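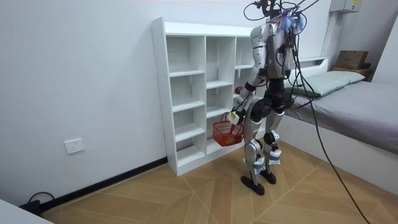 Figure 1. Humanoid robot with the red basket at the shelf.

Student project report: Rules for safe fetch tasks in a bedroom
Authors: Leonie Kramer, Soon-im Na. Supervisor: Gudrun Pfeiffer
12 shares | 3 comments

1. Purpose
Our course asked each group to write working rules for one household task. We chose picking small items from an open shelf. The existing rules of the Sondeck lab were written for arms fixed to a table, and they say little about a robot which stands on two legs beside a bed.

2. Rules for the hand
The hand must be slow before it enters a compartment. We set the limit at 70 millimeters per second inside the shelf. The operator names the item aloud, and the second person repeats it – only then may the fingers close. With soft fruit, for example a pear, the closing force stays at the lowest setting. 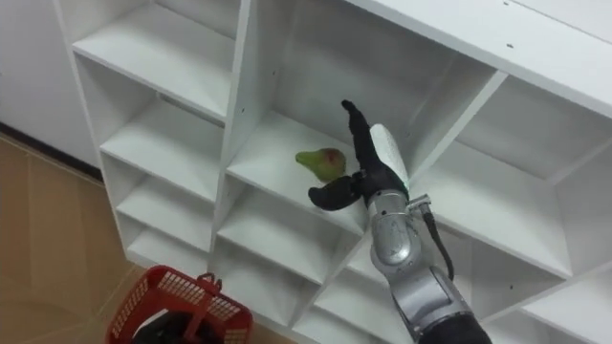

Page last changed: October, by L. Kramer

3. Rules for the cable
The tether is the part we discussed longest. Gerd Weidemann advised us to treat it like a moving part of the robot. It may hang in a curve, but no person may stand between the cable and the bed. Before each turn of the body, the second person checks where the cable touches the floor.
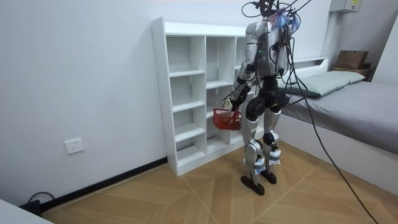 The same person also holds the stop button and has no other duty during the run. In our first draft we allowed this person to write the notes too. We changed this after a remark from Ilse Lenz, and now the notes are written after the run.

4. Open points
We have no rule yet for the weight of the basket. Our proposal is 500 grams, but this must still be tested.

3 comments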